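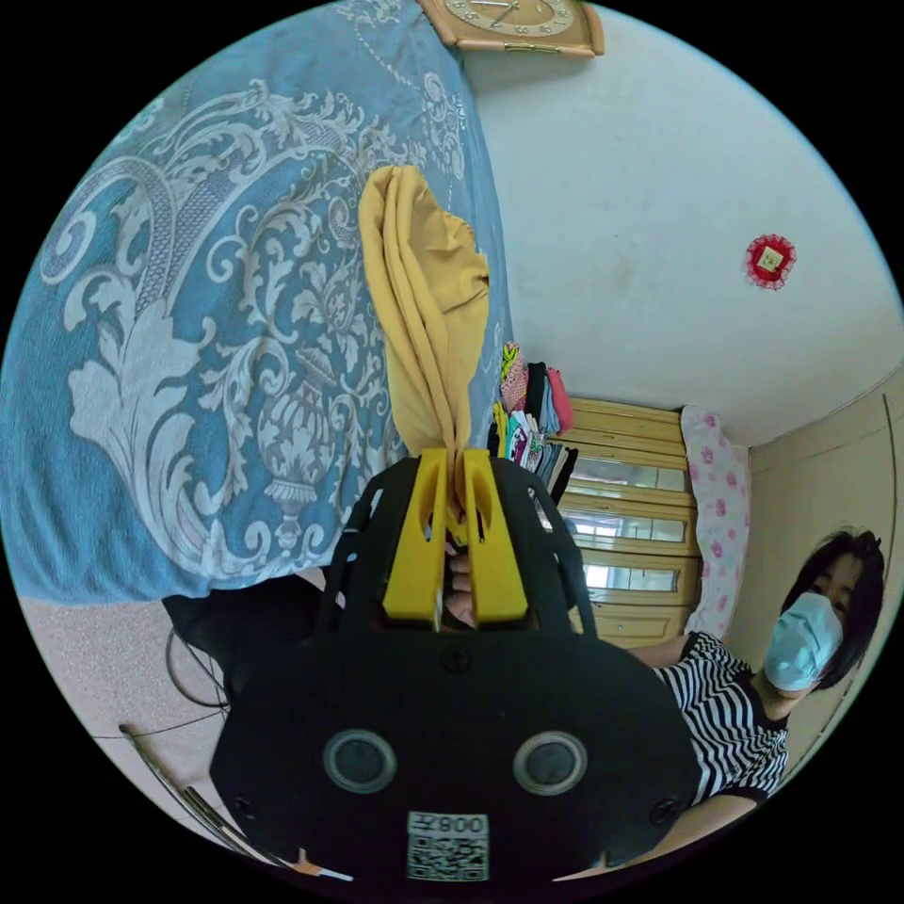

*Scroll-print bedspread, blue with white and grey.*

**Morness bedspread, blue scroll**

A flat-woven cover with an 85 cm drop. Machine wash cold, line dry in the shade. The colour suits pale walls and light timber. Two sizes, double and queen.

Also from Morness: the long-sleeved button-up shirt in mustard. 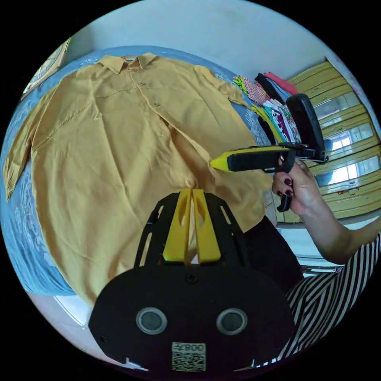
Kerstin Ljungberg writes that her queen size has been through the wash 27 times and the blue has held. She'd like a grey one.

Shirts ship folded from Stodex. Returns are free on orders over $200.

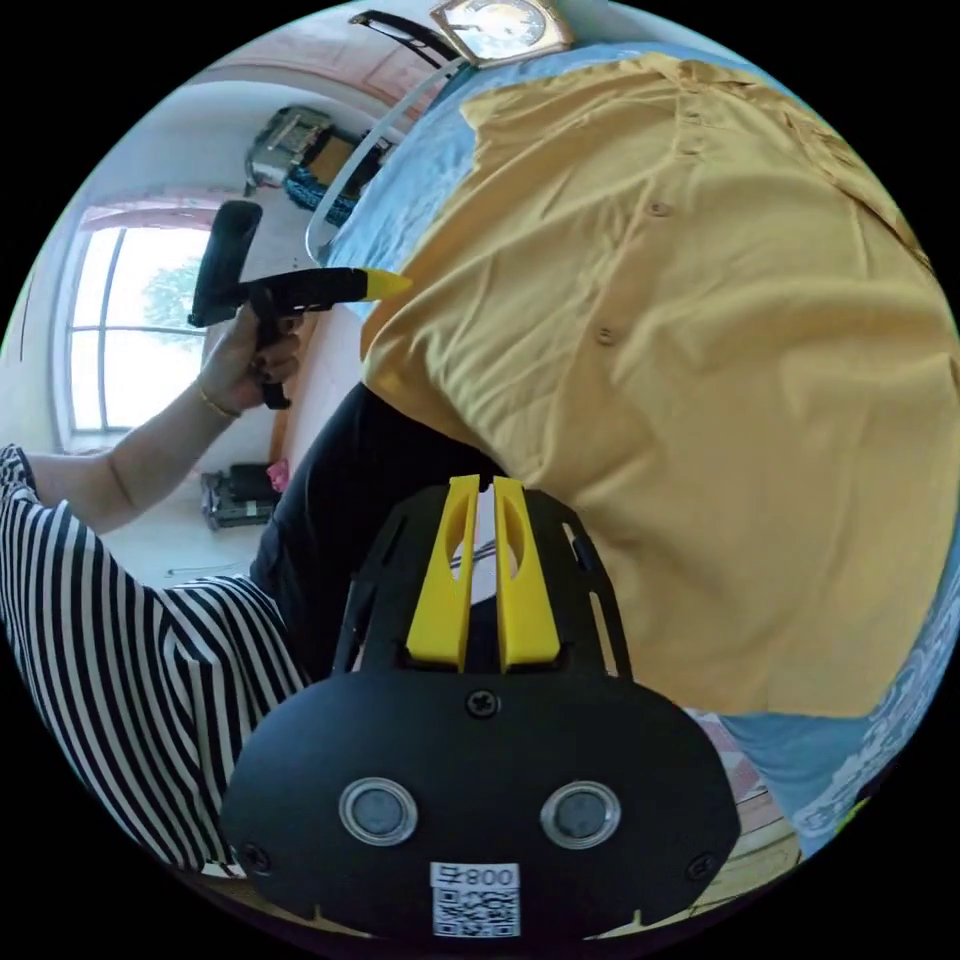
*The mustard shirt, worn with black pants.*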